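Workshop tips: living with a picking arm on the bench

Updated 6 Mar 2020

I have worked the benches at Triltcombe long enough to have been promised three different revolutions. The latest is a robot arm that takes parts out of a bin, and the brochure said it would give us our time back. I've kept a note of where the time went. What follows is for anyone in a small shop who has been told one is coming.

Before it arrives

Ask who will clear up after it. In our case the answer was me, and it wasn't in my job description until I asked for it to be put there. Get it in writing, along with the hours.

Measure the bench, then measure it again with the pendants, the cables and somebody's elbows included. The floor plan we were given showed the arm and the bin and nothing else.

Don't let anyone sell off the old hand trays in the first month. Ours went to Salazar for 103 pounds the lot, and we bought a set back in the spring for rather more.

Setting out the bench

Mark the position of anything that has to go back in the same place. Coloured tape is fine. Run it along two sides of a corner so you can push the thing up to it without squinting.

Keep cable off the floor where people walk. If it can't be kept off, tie it in one loose loop and walk round the other side.

A pendant needs a home. Put up a hook at chest height and nag people until they use it. I've seen Gilberto Mamani go looking for ours with the arm stopped and four of us standing there, which did nothing for the figures on the office wall.

Wipe bins with a dry cloth first and a damp one second. Scouring powder takes the shine off sheet metal in patches, and the Gesik software we use doesn't care for patches.

Talking about the figures

We were told 2,000 picks a shift. The best I have written down is 1,263, and on the worst shift it managed 379 before lunch and then sulked — a camera fault, according to the man on the phone. A fair hand picker on a fair day isn't far behind the best one. I don't say the arm is useless. It doesn't get a bad back, and it will do the dull parts at five in the morning without complaint. I only say you should keep your own tally, in a notebook, with a pencil.

Watch what gets counted as well. A part that's picked, dropped and picked again went down as two picks on our system for most of a year.

Day-to-day tips

Clamp down anything the gripper reaches into. Spring clamps from the hardware shop do the job, one on each rim, and you can have them off in a second when the bin needs tipping out.

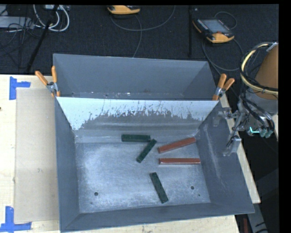
Check the clamps at the start of the shift. The springs tire, and the cheap ones tire quickly.

Long parts are worse than round ones. If two lie close together against a wall, expect the arm to hesitate, and don't be tempted to reach in and nudge them while it's live. Stop it properly, move the part, stand back, start it again. Yes, every time. I know how long it takes.

Rotate whoever minds it. Watching a machine do your old job is more tiring than doing the job, and an hour and a half is plenty for anyone. We tried full shifts under the Culex trial and two good people asked to go back to packing.

Keep a hand in. Once a week we switch it off and pick a batch ourselves, so the new starters learn what a bad part feels like. The office calls this lost output. They're welcome to come down and find the burrs by looking at a screen.

Spare gripper pads live in the second drawer, under the tea towels.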